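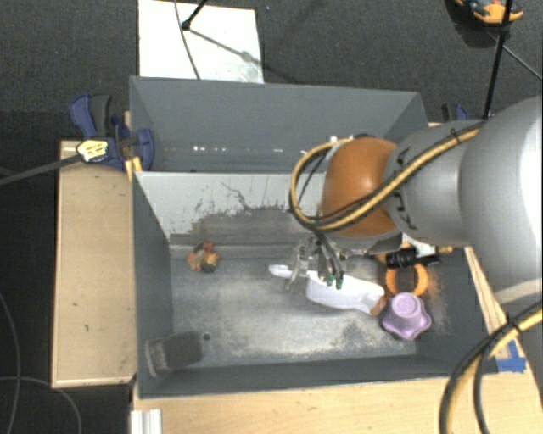

Abb. 3: Zweigeteilter Behälter mit Kleinteilen, vorderes und hinteres Fach durch eine hellgraue Platte getrennt.

3.2 Behälter und Gegenstände

Für die Untersuchung zur Ablage gemischter Kleinteile wurden dunkelgraue, rechteckige Behälter mit zwei Fächern verwendet. Die Trennung verläuft parallel zu den Längsseiten, sodass ein vorderes und ein hinteres Fach entstehen (Abb. 3). Behälter ohne Trennung, wie sie in der Vorstudie von Sial im Lager Daseck zum Einsatz kamen, wurden nicht weiter berücksichtigt. Dort waren flache Teile regelmäßig unter größere gerutscht und bei der Bestandsaufnahme übersehen worden.

Der Gesamtbestand umfasste 400 Gegenstände aus Haushalt, Spielzimmer und Werkstatt. Davon wurden 200 für die hier berichteten Durchgänge ausgewählt. Ausgeschlossen blieben zerbrechliche Teile, Teile mit losem Inhalt und solche, die länger waren als die kurze Seite des Behälters. Eine Sortierung nach Verwendungszweck fand nicht statt. Maßgeblich waren allein Umriss und Auflagefläche, und zwar in der Lage, in der das Teil nach dem Ablegen zur Ruhe kam.

Wir unterscheiden vier Formgruppen. Zur ersten gehören längliche Teile mit ungleichmäßigem Querschnitt. Der weiße Gegenstand im vorderen Fach in Abb. 3 ist ein typischer Fall: ein schmales, gerundetes Ende, ein breiter, glatter Körper und eine bräunlich-orange Spitze. Solche Teile liegen selten parallel zur Wand, was den Platzbedarf gegenüber der reinen Grundfläche erhöht. Die zweite Gruppe bilden becherartige Teile mit ausgestelltem Rand. Sie wurden getrennt nach Öffnung oben und Öffnung unten erfasst. Das lavendelfarbene Teil mit dem sternartig gewellten Rand wurde der Lage »Öffnung unten« zugeordnet, bei der der Rand auf dem Boden aufliegt. Ringe bilden die dritte Gruppe, in der Abbildung durch einen orangefarbenen Ring vertreten. Die vierte Gruppe enthält zylindrische Teile mit glatter oder gerippter Oberfläche. Das schwarze Teil oberhalb des Rings ist gerippt und liegt quer.

Die Zuordnung nahmen zwei Personen unabhängig voneinander vor. Bei 85 Prozent der Teile stimmten sie im ersten Durchgang überein. Die Abweichungen betrafen vor allem kurze Zylinder, die eine Person als Becher gewertet hatte. Diese Fälle wurden gemeinsam besprochen und nach der Regel entschieden, dass ein Becher einen erkennbar weiteren Rand haben muss. Die von Ragnarsson vorgeschlagene fünfte Gruppe (Flachteile) haben wir nicht übernommen, da sie im Bestand zu schwach besetzt war.

Die Fächer wurden nur locker belegt. In 73 Durchgängen lagen Teile aus mindestens drei Formgruppen im selben Fach. Auf diese Durchgänge beschränkt sich die Auswertung in Abschnitt 4. Gestapelte Teile wurden mit der Lage des obersten Teils protokolliert, das Verfahren folgt insoweit der Drorov-Liste. Die Farben der Teile wurden notiert, gingen aber nicht in die Formgruppen ein.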